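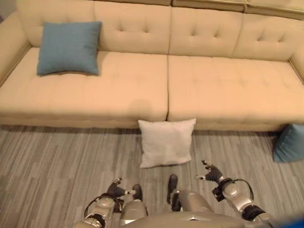 Demonstration gathering

Demonstration gathering is the practice of recording many runs of a task so that a learning system can be trained to copy them. In household robotics the runs are usually short chores, such as putting cushions back on a sofa, folding a towel or clearing a bench. Each recording, called an episode, pairs camera views with the positions of the robot's joints. The term is used loosely, and published episode totals are hard to compare.

Methods

In teleoperation a person steers the robot from a distance, often with a headset and gloves. In kinesthetic teaching the arms are moved by hand. A third method records people doing the chore themselves and leaves the robot out until later, which is cheaper but raises the question of how well human movement carries over to a machine with different hands and a different reach.

Head-mounted views are popular for tidying tasks. They show the hands and the objects together, though the robot's own arms can block the view at the moment of grasping. Claims that a single head camera is enough should be read with some care.

Variety and repetition

Supporters of large collections argue that quantity makes up for uneven quality. The evidence is thinner than the promotional material suggests. The Kuvis cushion set was announced as holding 3,000 episodes of sofa tidying. A later reading of its logs by Adoración Arroyo found that they came from 6 rooms, and that many differed only in where a cushion had been dropped. A system trained on such material may learn the furniture as much as the chore. Changes of colour, floor covering and lighting are often listed as variety, but they do little to alter the movements required.

Failed runs are a further point of dispute. Urquijo keeps them and labels them. The Brivilness collection discards them, and its guide does not say who decides what a failure is. A cushion left crooked on the seat may count as a success in one set and be thrown out of another.

Reported results

Trutanwood reported that its tidying system completed 84 per cent of trials. The figure fell to 63 per cent in homes that had not been used for recording. Only the higher number appeared in the summary, and the number of trials per home was not given.

See also: imitation learning; teleoperation; data labelling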